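Zirkov hand and wrist care: frequently asked questions

These answers cover the Zirkov two-armed unit at the Zemivau site, where it works at the shoe rack. Questions not covered here go to Edeltraud Plattner.

How often do the hands need looking after?
Wipe them down every Monday before the first run. Check the wrist screws every 1000 picks. The counter is on the second page of the Barnano screen.

Do I have to switch the robot off first?
Yes. Park the arms, press stop, then switch off at the wall and wait 2 minutes. Wiggling a finger by hand while the motors are live can strip a gear.

What do I clean the fingers with?
A dry microfibre cloth. For scuff marks, use a cloth dampened with water. Don't use methylated spirits or silicone spray, as both make the fingertips slippery.

One finger closes later than the others. Is it broken?
Probably not. Run the finger check in Barnano. If it comes back with error 302, the cable to that finger has gone slack and can be tightened at the wrist. Any other code should be written in the log before you restart.

How do I check the wrist camera?
Open the live view and look at the colour of the carpet. If it looks brown or washed out, clean the lens and reset the white balance. The fingers should be sharp enough to see the joints. Things very close to the lens will be blurred and that's fine.

Where should the shelf go?
On the floor in front of the robot, within reach of both hands. Keep spare cables away from the shelf legs. After moving it, run the shelf setup again, even if it went back to the same spot.

Can someone sit nearby during setup?
Yes, with feet and chair wheels clear of the arms.

Who supplies spare fingertips?
Haslinger, in packs of 13. Ask Edeltraud before you order, as there may be a pack in the cupboard.

What should the camera views look like?
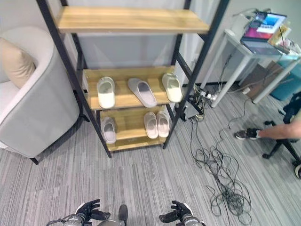
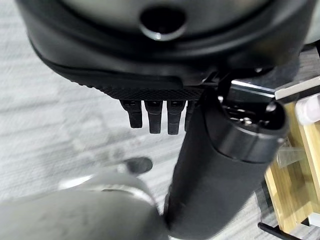 First view: the shelf, with both hands at the bottom. Second view: the fingers from close up, over the carpet.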